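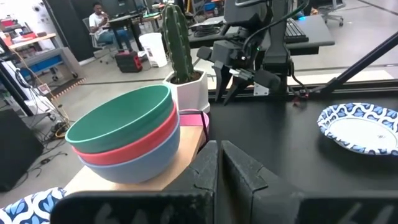
トリヌレロ植物館 こどものページ
サボテンのからだのしくみ
更新日:2025年10月19日

サボテンは、雨の少ない土地に多く生えている植物です。葉らしい葉が見あたらず、とげがあり、太い茎をしています。チューリップやアサガオとはずいぶん形がちがいますが、同じように根から水をすい、光をあびて養分を作り、花をさかせて種を残します。
このページでは、サボテンのからだの部分をひとつずつ取りあげて、それぞれのはたらきを説明します。

サボテンのふるさと
野生のサボテンのほとんどは、南北アメリカ大陸とその近くの島に生えています。メキシコにはとくにたくさんの種類があります。南アメリカのアンデス山脈の高い場所にも、カナダの一部にも、サボテンは生えています。冬に雪がつもる場所で育つ種類もあるので、「サボテンは暑いところの植物」とおぼえていると、少しまちがいになります。
アフリカの砂漠にも、サボテンにそっくりな植物があります。これはユーフォルビアというなかまで、サボテンとは別のグループです。くきが太く、とげのあるものもあるので、見ただけではなかなか区別がつきません。遠くはなれた土地で、ちがうグループの植物が、同じようなかんそうした場所でくらすうちに、にた形になりました。このような変化を「収れん進化(しゅうれんしんか)」といいます。イルカとサメの形がにているのも、同じ考え方で説明できます。
ふたつを見分けるには、とげの根もとを見ます。サボテンには、とげの根もとに小さな綿のようなものがついた点があります。ユーフォルビアにはそれがありません。また、ユーフォルビアは傷がつくと白いしるを出します。このしるにさわると皮ふがかぶれることがあるので、わざと傷をつけてたしかめてはいけません。

緑色の太い部分は茎
サボテンの緑色の太い部分は、茎(くき)です。茎の中には、水をためることのできるやわらかい部分があります。雨がふると根がすい上げた水がここにたくわえられ、雨のない日が続くと少しずつ使われます。
ふつうの植物は、おもに葉で光を受けて養分を作ります。この仕事を光合成(こうごうせい)といいます。サボテンでは、ほとんどの種類で、光合成を茎がひきうけています。茎が緑色をしているのは、光合成に必要な葉緑素(ようりょくそ)がふくまれているためです。
茎の表面は、ろうのような物質をふくむ膜でおおわれています。膜は水を通しにくく、中の水がにげるのをふせぎます。茎をさわるとつるつるしていたり、白っぽい粉をふいたように見えたりするのは、この膜のせいです。
年をとったサボテンでは、根もとのほうが茶色くかたくなることがあります。「木質化(もくしつか)」といって、重いからだをささえるための変化です。病気とはちがうので、かたくてしっかりしていれば心配はいりません。茶色いところがぶよぶよしているときは、くさっているうたがいがあります。

たてのみぞは、のびちぢみのため
柱のような形のサボテンには、たてに何本ものすじが通っているものがあります。出っぱった部分を「稜(りょう)」とよびます。
稜のある茎は、アコーディオンのじゃばらのようにのびちぢみします。水をたくさんすうと、みぞが浅くなって茎がふくらみます。水がへると、みぞが深くなって茎が細くなります。もし茎がふくらまない筒だったら、急に水をすったときに皮がさけてしまうかもしれません。じっさいに、大雨のあとで水をすいすぎて、皮にひびが入るサボテンもあります。
稜は日かげを作る役目もします。日光がななめから当たると、出っぱった部分のかげがみぞに落ちます。茎の全部に強い光が当たりつづけることがないので、温度が上がりすぎるのをおさえられると考えられています。
稜の数は種類によってちがいます。同じ種類でも、育つにつれて数がふえることがあります。

とげは葉が変わったもの
サボテンのとげは、葉が長い時間をかけて変化したものと考えられています。バラのとげは皮が変化したものなので、見かけはにていても、でき方がちがいます。
葉はうすくて広く、光を受けるのにべんりですが、そのぶん水がたくさん出ていきます。葉の裏には気孔(きこう)という小さなあながあり、そこから水が水蒸気(すいじょうき)になって空気中に出ます。かわいた土地では、広い葉があるとすぐに水が足りなくなります。
とげには、いくつかのはたらきがあります。
まず、動物から身を守ります。水の少ない土地では、水をたくさんふくんだ茎は動物にとってもありがたい食べものです。とげがあれば、かじられにくくなります。それでも、とげをうまくよけて食べる動物はいます。
つぎに、かげを作ります。細いとげがびっしりはえた種類では、とげが日がさのように茎をおおっています。白い毛のようなとげでからだをつつんでいる種類もあり、強い日ざしや夜の寒さをやわらげています。
きりの出る土地では、とげについた水のつぶが集まって、根もとに落ちることもあります。
ウチワサボテンのなかまは、とても細かいとげを持っています。芒刺(ぼうし)といい、先に小さな返しがついているので、指にささるとぬけにくくなります。ふわふわに見えても、手でさわらないでください。

とげの根もとの「刺座」
とげがはえている根もとの点を「刺座(しざ)」または「アレオーレ」といいます。サボテンのなかまだけが持っている、大事なしるしです。
刺座は、もともと短い枝だったものがちぢまった部分です。ここからとげが出るだけでなく、花がさいたり、新しい枝が出たりもします。とげのほとんどない種類にも、刺座はちゃんとあります。

根は浅く、広く
サボテンの根は、砂漠の深いところにある水をすっていると思われがちです。しかし多くの種類では、根は地面の近くに浅く広がっています。
砂漠の雨は、短い時間だけふってやんでしまうことがよくあります。水は地面の表面をしめらせるだけで、深くまではしみこみません。浅いところに根が広がっていれば、その水をすばやくすうことができます。
雨がふると、数日のうちに細い根が新しく出てくる種類もあります。土がかわくと、この細い根はかれてしまい、太い根だけが残ります。いつも細い根をつけておくと、かわいた土に水をうばわれやすいからです。
種類によっては、根がダイコンのように太くなり、そこに水をたくわえるものもあります。

夜に息をする
多くの植物は、昼に気孔を開いて二酸化炭素(にさんかたんそ)を取りこみ、そのまま光合成に使います。ところが、暑くてかわいた昼に気孔を開くと、水がどんどん出ていきます。
多くのサボテンは、気温の下がる夜に気孔を開きます。夜のうちに取りこんだ二酸化炭素を、からだの中で「リンゴ酸」という酸に変えてためておきます。朝になって気孔をとじたあと、ためておいた酸から二酸化炭素を取り出し、日光を使って養分を作ります。
このやり方をCAM(カム)型光合成といいます。水を節約できますが、一度にためられる二酸化炭素の量には限りがあります。サボテンの多くがゆっくり育つのは、このこととも関係があります。パイナップルも同じやり方をする植物です。

花と実
サボテンにも花がさきます。赤、黄、白、ピンクなどの色があり、大きさもさまざまです。
夜にさく花には、白っぽくて香りの強いものが多くあります。暗いところでも、ガやコウモリが花を見つけやすくなります。昼にさく花には、ハチやハチドリが来ます。動物はみつや花粉をもらい、花は花粉を運んでもらいます。
花が終わると実ができます。実を食べた鳥や動物が、ふんといっしょに種を遠くに運びます。人が食べる実もあります。お店で「ドラゴンフルーツ」という名前で売られているくだものは、サボテンのなかまの実です。中に入っている黒いつぶつぶが種です。メキシコでは、ウチワサボテンの若い茎も、とげを取って野菜として食べます。

森に生えるサボテン
サボテンがみな砂漠に生えているわけではありません。森の木の上でくらす種類もあります。木の枝やみきに根をはりますが、木から養分をうばうことはありません。
冬に花がさくシャコバサボテンは、ブラジルの森に生えていた種類をもとにして作られました。茎は平たく、するどいとげがありません。強い日ざしをきらい、砂漠のサボテンよりも水を多くほしがります。

家で育てるときは
サボテンは小さなはちでも育てられます。おもな注意点は、置き場所と水やりです。
置き場所は、明るくて風通しのよいところにします。暗い部屋に長く置くと、光を求めて先のほうだけが細長くのびます。細くなった部分は、あとで明るいところに出しても、もとの太さにはもどりません。ずっと室内にあったはちを、急に夏の強い日ざしに当てると、日やけをして茶色いあとが残ります。少しずつならしてください。
水は、春と秋のよく育つ時期に、土がすっかりかわいてからあたえます。やるときは、はちの底のあなから流れ出るまでたっぷりやり、受けざらの水はすてます。毎日少しずつやると、土の中がいつもしめったままになり、根がくさりやすくなります。冬は多くの種類が休むので、水の回数をうんとへらします。
土は、水はけのよいものを使います。サボテン用の土を買えば、そのまま使えます。
植えかえは、おとなといっしょにしましょう。厚い手ぶくろをはめ、新聞紙を折って帯のようにし、サボテンにまきつけて持ち上げます。とげが指にささったら、毛ぬきでまっすぐ引きぬきます。細かいとげには、粘着テープをおし当ててはがす方法もあります。

ことばのメモ
茎……葉や花をささえる部分。サボテンでは水をため、光合成もする。
稜……茎の出っぱったすじ。
刺座……とげの根もとの点。サボテンだけにある。
気孔……空気や水蒸気が出入りする小さなあな。
収れん進化……ちがうグループの生きものが、にたくらしの中で、にた形になること。

植物館で見られるサボテン
トリヌレロ植物館の「かわいた土地の温室」では、841はちのサボテンを育てています。入口の右がわがメキシコのサボテン、左がわが南アメリカのサボテンです。おくの部屋にはアフリカのユーフォルビアがあるので、刺座のあるなしを見くらべてみてください。
夜にさく花は、7月の夜間開館のときに見られることがあります。さく日は毎年ちがいます。
温室の通路はせまいところがあります。リュックは前にかかえて歩いてください。観察カードは、受付で1まい100円です。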